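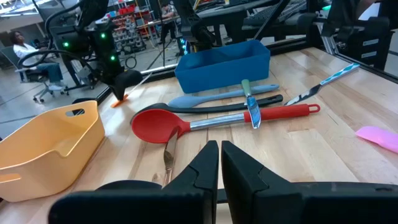

Helpers wanted for a two-armed kitchen sorting robot (no experience needed, snacks provided)

Hi! I'm Kelly Mottram, and for the last while I've been building a pair of robot arms at the Clivside shared workshop with Derek Lambert and Carol Mellor. The goal is easy to say and has eaten most of our evenings: tip a jumble of cutlery and cooking utensils onto a table, and have the arms sort the lot into bins. We call it Tincombe, after the street where Derek had the first arm bolted to his laundry bench until his family asked for the bench back.

We've got to the point where three of us aren't enough, so I'm looking for 5 more people to join in from now until the end of December. It's a hobby build and it isn't a paid job, sorry. You do get a workshop pass for as long as you're helping, and whoever is on shift gets fed (Carol bakes, I buy chips).

What you'd be doing

Mostly driving. Somebody steers the arms by hand through a sort while the computer records it, and later we train on the recordings. We want 300 good runs before we start fiddling with the software again. A bad run is fine too, just tell us it was bad and we'll label it that way. You'll be clumsy for your first evening. I was clumsy for my first month, and I dropped a whisk into the cable tray twice.

The other half is setting up the mess. Each run starts with a fresh pile, and we want it to look like what comes out of a real kitchen drawer. Silicone spoons, spatulas, butter knives lying across the top of everything else, handles in every colour we can get our hands on. Thin table knives are the worst of the bunch. They sit so flat on the butcher block that the fingers scrape along the wood and come up with nothing, and if the tip is tucked under a big spoon it gets worse again. If you're the kind of person who looks at a pile like that and wants to know which piece you'd take first, please write to me straight away!

I'd also love one person who's handy with printed parts. The gripper fingers are matte black with stepped faces, and I'm still not happy with the tips. Derek wants them narrower, I want something grippier on the inside, and we've been going round in circles on it. Come and be the tiebreaker. You can use the printer at the back if you bring your own filament for personal jobs.

And if you write Python, even rusty Python, there's a list. It's a long list. The top of it is the bit where both arms reach for the same bin and sit there being polite to each other.

Who we're after

Anyone over 16, really (under 18s need a parent to sign the workshop form). You need to be okay standing or sitting at a table for a couple of hours and repeating yourself a lot. Left-handed drivers especially welcome, all three of us are right-handed and I'm sure it shows in the data. The table height suits a chair and the doors are wide, but the toilet has a step, so let me know if that's a problem and Carol will organize the key for the one next door.

When and where

Evenings from 6:30, at Clivside, the roller door off the Bainbridge Road laneway. Shifts run two and a half hours with a tea break. I'm asking people to commit to at least 3 shifts, since the first one is mostly learning where the stop button is. After that, come as often or as little as you like. Parking is free in the lane after six but leave the neighbour's gate clear. He does call the tow truck.

Things to bring

Closed shoes, please, it's a workshop floor. Tie long hair back if you'll be near the arms. And any spare utensils! Odd spoons, the spatula you never liked, plastic baskets and bins in any colour. We can't use anything with a sharp edge beyond a table knife, so leave the cook's knives at home. You won't get your stuff back in the state you lent it, so think of it as a donation.

How to put your hand up

Send me a note through the Clivside noticeboard, or leave your name on the sheet by the kettle. Tell me which evenings suit and whether you fancy driving, piling, printing or code. A couple of lines will do, I'm not after a resume. I'll write back to everybody, and we'll have you in for a 30 minute try-out where you drive an arm and decide if you like it.

If you're allergic to nuts, mention that too so I can warn Carol.

Kelly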